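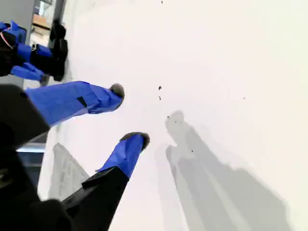
**Doruddale, 19 October 2024.** The night bus is coming back! After a gap that has felt very long to anyone who works a late shift, Doruddale's route 22 will run again from the first week of December, and this time it will go all the way out to Skulten instead of turning around at the hospital.

The town council approved the money on its second vote, and people in the public seats clapped loudly enough that the chair had to ask for quiet twice. Plenty of them had come straight from work. A few still had their name badges on.

"I've been walking home up Quarry Hill in the dark for two winters, and I am so ready to sit down," said Lovely Maglaya, a nurse's aide who collected signatures for the route at the hospital's side entrance. "I kept telling people, sign it even if you drive, your kid might need it someday. And they signed!"

The new service will have buses leaving Market Street every half hour from 10 p.m. until the last run at 2 a.m. The old one ran once an hour and stopped at midnight, so it missed the end of the late shift at the hospital and most of the kitchen staff downtown. The route follows Market Street to the rail station, loops past the hospital, climbs Quarry Hill and then heads along the river road to Skulten, with stops at the high school and the Agbayani bakery on the way.

That bakery stop is a lovely bit of planning, because the bakers start when almost everyone else is finishing. Until now they have mostly shared cars or biked in. The Agbayani family has already said it will open the front counter early on the first night, so riders on the last bus can get a warm roll for the trip (bring small bills, the card reader doesn't go on until morning).

Suvier, the company that runs the daytime buses, will run the night route too. It plans to use the shorter buses from the school loop, which are easier to turn at the Skulten end where the road narrows by the boat ramp. Radek Rusnák, who drove the old 22 until it was cut, has put his name down for the late runs again.

"You get to know people at that hour," he said. "They tell you about their night, you tell them about yours. I missed it more than I thought I would, and my wife says I've been getting up at midnight anyway."

Fares will be the same as in the daytime, and monthly passes will work on the night buses with no extra charge. Students with a school card ride free until the 11 p.m. bus. After Quarry Hill, riders heading toward Skulten can ask the driver to let them off between stops wherever there's a safe place to pull over, something people living along the river road asked for again and again at the spring meetings.

There are still a few loose ends. The shelter at the rail station needs its lights fixed, and the council has promised that will be done before the first bus rolls. The stop outside the high school is being moved across the street, closer to the crosswalk, and there will be temporary signs there for a while. Skulten has yet to decide whether it wants its last stop at the boat ramp or up by the post office. The ramp has more room, the post office has a bench and a roof. Both sides have strong feelings, and the village will hold an open meeting on it at the library before the timetable goes to print.

Bikes are welcome on board when there's space, and so are dogs on a leash.

The council will look at rider numbers after the first 10 weeks and decide then whether to add later buses on holidays. Maglaya is already working on that one. She had a fresh clipboard with her as she left the meeting, and had filled most of a page before she reached the parking lot.

Printed timetables will be available at the library, the rail station and the hospital front desk once the Skulten stop is settled. Comments about the route can be left at the town hall counter or handed to any Suvier driver.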